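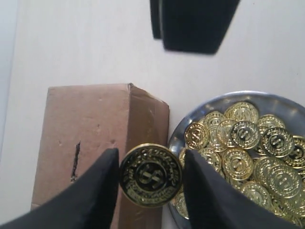 Do I need any experience to join the Clekstead street clean-up team?

None at all – if you can hold a bin bag open and don't mind a bit of mud, you'll get on fine.

Search this site
Enter keywords
Go

September 13, 2021

I'm Salvador Neves and I look after the clean-ups on the Okoth Road side of Clekstead. We're looking for new people for the autumn, and I'd love to hear from you whether you can manage every session or just the one.

We go out for 3 hours at a time, mornings only, starting from the car park behind the Birnoven bakery (the lower one, the top one is permit holders only). First on my list is the footpath by the old Moner works, which is in a sorry state again. We cleared it in July and took away 73 bags, plus a mattress and most of a garden shed, and you should have seen it afterwards! People were stopping to take pictures of a pavement. Then we'll do the bus shelters, which want scrubbing and a fresh coat of green, and after that the wall opposite the library if the paint holds out.

I need litter pickers, scrapers and painters, and two people who'd be happy to stand with leaflets and chat to the shops. That last job is harder than it sounds – some of the shopkeepers have heard it all before – but if you like a natter you'll be brilliant at it. Anyone who speaks Portuguese or Polish, please shout.

Gloves, bags and pickers are provided. Bring old clothes, proper shoes and something to drink. Under-16s are very welcome with a grown-up, though they can't do the roadside stretch. There's no pay, I'm afraid, but there is tea, and the bakery usually sends out a tray of rolls (get there before my brother does).

Put your name down at the library desk or push a note through the door at 354 Okoth Road. Tell me which jobs you fancy, any you'd sooner avoid, and whether you've got a bad back or anything else I should know when I'm sharing out the work. If you have a van and could spare it for the tip run, write that in big letters at the top.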